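3.2 Sorting by colour in divided trays

The second activity in the Politz series dealt with putting away building bricks by colour. Cabrera and Melnychuk had earlier noted that mixed storage boxes lengthen the time spent searching at the start of each session, and the trays used in the present study were chosen with that finding in mind. Each tray has three compartments, and one colour is assigned to each before sorting begins. Bricks of differing lengths are kept together, as length was not treated as a sorting rule.

Over the study period 276 rounds were logged. A round was considered complete when the work surface in front of the tray was clear. Partly sorted trays were recorded separately and are discussed in Section 5. Figure 2 shows a tray at such a stage, with red bricks in the left compartment and teal-blue ones in the middle, and a mixed pile still lying in front.

Figure 2. Divided tray and unsorted bricks during a round.

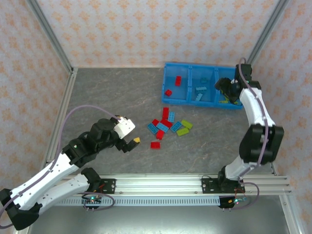

Page last changed: November, 16:40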